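Old ceilings, new habits
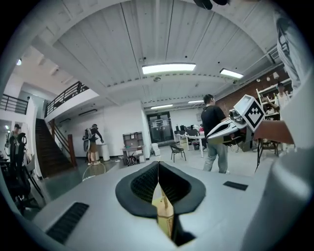
Pladdale Letter, No. 50

So I finally did it. After years of working from the kitchen table with one elbow in the butter dish, I rented a spot in a shared workspace, and I've been there since the start of September. A bunch of you wrote to ask how it's going (thank you, I read every one!), so I'm giving it the top slot this month.

First, the money. I looked at three places. The fancy one in Ridonport wanted $1,035 a month for a desk, a locker and a plant, and I laughed out loud on the phone, then felt bad and asked if the plant was negotiable. The one over the bakery in Fivberg was cheap and smelled wonderful, but you had to be out by 4 p.m. and I don't really wake up until three. I ended up in the Kuster building for $497, heat included, and the heat had better be good because I've been told January is a bear.

What sold me was looking up. I have a thing for painted plank ceilings. My grandmother's porch had one, and every few summers she'd go over it again in the same white, straight from the can, with a scarf over her hair and drips all down her arms. A white ceiling made of boards does something for a room that drywall never will. You get those long lines running away from you and your eye just goes along with them. I've done some of my best thinking flat on my back under one!

Now the habits, which is what most of you asked about. I thought I'd get twice as much written. I don't. I get about the same amount done, but I get it done before lunch, and then I eat my sandwich and feel like a person with a job. I've stopped doing laundry in the middle of paragraphs. I wear shoes. My commute is a twelve-minute walk past the feed store and the post office, and I've started leaving my phone in my bag for it, so I now know there's a very bossy goose on Mill Street.

Things I'd pass along if you're thinking of doing the same. Go see the place at the hour you'd be working, not when it suits the person with the keys. Ask where people take phone calls. Bring a sweater even in September. And try it for a month before you haul your good chair over, as I'm now the owner of a good chair that doesn't fit in the elevator.

The soup piece I promised is pushed to next time, sorry. It hit 3,000 words and I need to take out most of the leeks. If you've got a favorite room to work in (library, truck, bathtub, whatever), hit reply and tell me about it. I'll run a few in the next letter, with the goose's permission.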